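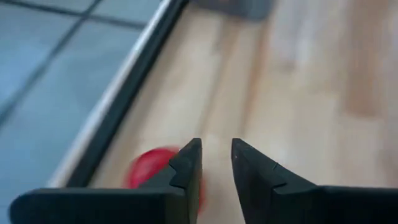
Something red on the table, Saturday morning.

Clearing the table took the whole morning and I want to write it down before I forget the order, because I'll be doing it again in November. Quick post, coffee getting cold.

So. The table. Light wood, nice grain, bought secondhand from Eliécer when he moved. It collects everything. Mail, chargers, screws, the kids' bits and peices. Last time I just pushed it all to one end and called that tidy. Lasted 15 minutes.

This time – one box for keep, one for give away, one bag for trash. Small stuff first. Small stuff is the worst, you pick it up, you put it down, you pick it up again. Rule was no putting down. If it's in your hand it goes somewhere.

Red things went first, Hạnh's idea. Do one color, then the next. Sounded silly to me but it gets you moving, and you stop reading old mail. After red, blue. Then everything boring.

Then the wood itself. Damp cloth, wrung out hard, with the grain. Dry cloth right after. There's a sticky patch near the window end that has been there since the jam incident and I gave up on it again. Ramil says a little oil. Maybe. I have a 200 ml bottle of the Larnar stuff under the sink, never opened, will try on the underside first.

Give away box is going to Vitalii, he asked for the puzzle pieces and the spare cups. Keep box is too full. Need to go thru it again, not today.

Still to do:
the drawer
the shelf over the drawer
the bag of cables – no idea

If anyone has a trick for jam on bare wood leave it in the comments. Off to get the kids from swimming.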